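Holes in beige socks: darn, patch or give up?
Mending & Alterations
Viewed 2,411 times

Posted by Leanne Lambert

I have a drawer of plain socks that I wear for work, and they have started going one after another. I don't want to throw them all out, but I have never darned anything beyond a button-sized spot on a sweater.

The one I laid out on the table this morning is off-white to light beige, a fine knit with faint ribs. It has a small hole near the toe with a frayed edge, and a larger opening farther along one side where the fabric has curled over into a lip. The small one I think I can manage. The side one I'm not sure about, as the edge keeps rolling when I try to flatten it. 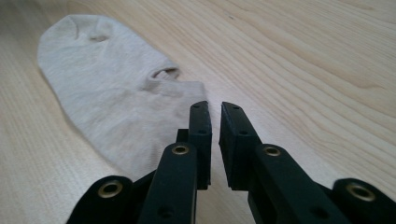
Reshma Gumede: Is it cotton or a blend? It matters for the thread.

Mostly cotton, going by the packet they came in. They are Travholm socks, from a pack of 9. I have ordinary sewing thread and a card of Gutitz darning yarn in a cream color that is a shade too dark. I don't own a darning mushroom.

So what I want to know is whether the side hole is worth fixing, and if so whether to darn it or sew it shut.

Marthinus Fourie
Reputation 2,857

Do the toe first for practice. Put something smooth and round inside the sock. A light bulb works, and so does a small orange. Don't stretch the knit over it, just let it sit.

Start your stitches well outside the hole, in sound fabric. Run up and down in rows, following the ribs, and go straight across the gap when you come to it. Then turn and weave over and under those threads the other way. Leave a small loop at the end of each row so it doesn't pucker after washing. No knots, they rub.

For the side, unroll the curled edge and tack it flat with a few long stitches in a color you can see. Once it is held down you can tell how much fabric is really missing. If the two edges meet without pulling, close it with small flat stitches. If they don't, darn it the same way as the toe. Pull the tacking out afterward.

The yarn being a shade off won't show inside a shoe. Too thick is a bigger problem than too dark, so split it if it has more than one strand.

Gert Hendricks
Reputation 236

I wouldn't bother with the side one. Cut it up for dusting.

I keep a pile of tan and beige cloths for wiping down the table and they do the job fine.
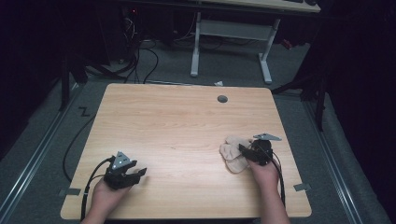 Beige cloth on the light wood table.

Leanne Lambert: Thanks both. Toe is done and a bit lumpy. Tacking the side tonight.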